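Cue sheet (silent film accompaniment)

A cue sheet is a written guide to the music played with a silent film. It lists the points in the film at which the music changes, the length of each section, and either the title of a piece or a short note on its speed and mood. Cue sheets were supplied by distributors, trade papers and music publishers, and were also drawn up by theater musicians for their own use. They are still used in the restoration and live performance of silent films, in a form close to the original.

The term is also used in television and film licensing for a record of music used in a finished production. That usage is not covered in this article.

Contents
1 Layout
2 Timing and projection speed
3 Preparation
4 Use in performance
5 Modern practice
6 Storage and condition
7 See also

Layout

A typical sheet is set in columns. The first column gives the number of the cue. The second gives the signal for the change, marked either T (title) or D (description). A title cue begins when a named intertitle appears on the screen. A description cue begins on an action, such as a door opening or a character leaving a room. The third column gives the music, and the fourth the duration in minutes and seconds.

Many printed sheets also carry a thematic line, in which the first bars of each suggested piece are shown in notation on one staff. This allowed a player who did not own the piece to choose another of similar character. Sheets without notation relied on tempo words and on general labels such as hurry, misterioso, agitato or andante.

A theme intended to return is normally marked as such at its first entry and named only as "Theme" afterward. Where a sheet has two themes they are numbered, or given the name of the character they follow.

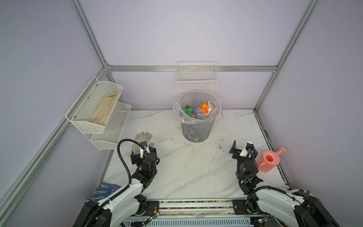

Timing and projection speed

Durations on a cue sheet are valid only for one projection speed. Silent films were shown at speeds that varied between theaters, and in some cases between reels of the same film. A sheet timed for a slow projection will run long against a faster one, and the error builds with each cue unless the player resets at every signal. For this reason the signal column takes priority over the duration column. The duration tells the player how much music to have ready, and the signal tells the player when to stop.

When a sheet is transferred to a different speed, each duration is multiplied by the original speed and divided by the new one. A cue of 50 seconds at 18 frames per second becomes 37.5 seconds at 24. Short cues are the most affected in practice. A passage of 30 seconds may lose a full phrase, and the piece must then be cut or replaced.

Preparation

The compiler viewed the film, usually once or twice, with a stopwatch and a numbered pad. Changes of place, time and mood were noted first, and music was assigned in a second pass from a library sorted by mood. A working theater library could be small. Nipon Nilsuwan, in a study of the Boonyarit collection, describes a house library of roughly 500 pieces in which waltzes and marches were well represented and music for suspense was scarce. The same few suspense pieces appear under different films throughout the collection, often with pencil cuts.

Segues were planned by key. A change from one piece to the next was easiest where the keys were the same or closely related. Where they were not, the compiler wrote "segue" with a bridging chord, or allowed a short silence under the title card.

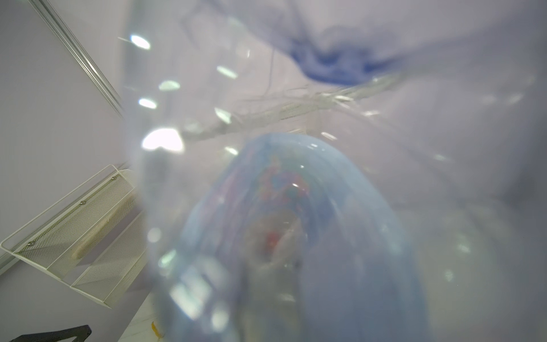

Pencil additions are common on surviving copies and are often of more use to a researcher than the printed text. They record substitutions, cuts, repeats and sound effects, and show which suggestions were ignored. A line drawn through a title does not always mean that the cue was dropped, as some players crossed out each item once the music had been pulled from the shelf.

Use in performance

A solo pianist or organist could follow a sheet loosely, filling with improvised material until the signal came. An orchestra needed a stricter method. The parts were stacked in order on each stand, and the leader gave a visible sign or pressed a stand light to mark the change. Players stopped at the end of the bar or on the nearest cadence and went on to the next part.

Modern practice

Present-day compilers work from a digital copy with running time code, and the signal column is commonly supplemented by a time code column. The Lustska format, introduced by the accompanist Aarne Turunen, adds a fifth column for dynamics and leaves the T and D markings unchanged. The Cendbridge edition of reconstructed sheets uses the same layout but prints the original and revised durations side by side.

Storage and condition

Most cue sheets were printed on cheap acidic stock and folded for mailing. Tears along the fold are the most frequent damage, followed by loss at the punched margin. Loose leaves are kept flat in acid-free folders, with incomplete sets marked on the folder and not on the leaf.

See also

Photoplay music
Theater organ
Intertitle
Zambridge Index of Film Accompaniment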